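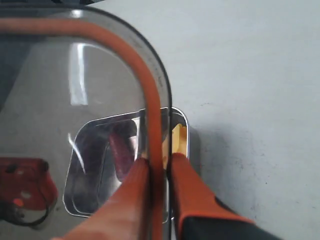

Buying two arms on a one-arm budget

Salamatu Oyewole runs planning for a meal packing business and has spent much of the past year deciding what to buy for it. The first plan had one robot arm and a fixture to hold the container. The plan she signed has two arms, and she says the lids are why.

"A lid with a seal all the way around it is an awkward part," she said. "You can get one arm to carry it. Getting it on straight is a different job, and I wanted the budget to allow for that."

She looked at offers from Divix and Priseck. Both quoted for the arms, and neither quote covered fingertips, cables or spare grippers. Oyewole now keeps a separate line for those.

"The fingertips are soft, so I treat them like gloves," she said. "I put down $2000 for the first year. Bello thought that was high." 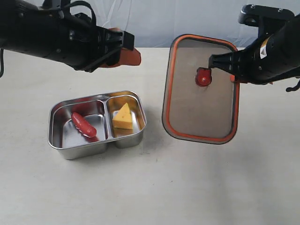

Bello Okafor, who handles purchasing, still thinks so. He would have spent the money on containers. The trials use a divided steel one, with sausage on one side and cheese on the other, and he argued for buying more of the same model before the supplier changed it.

"If the knob on the lid changes, your grip changes," Okafor said. "Then you pay somebody to set it up again. I had a quote for that, and it was $2584. A shelf of containers costs less."

They settled on a smaller fingertip order and 3 cases of containers. Wrist cameras stayed in the plan after Oyewole asked for them twice. She wants a close view of the gripper whenever a lid is being handled, and said she would give up a faster arm to keep it.
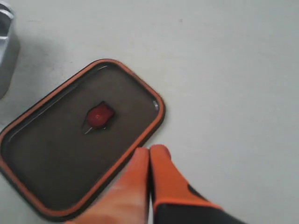
What they would ask a vendor first

Okafor asks how long replacement parts take to ship and who pays the freight. Oyewole asks to send her own containers for the demonstration, with food in them. The next budget review is in October, and the second set of grippers is on the list.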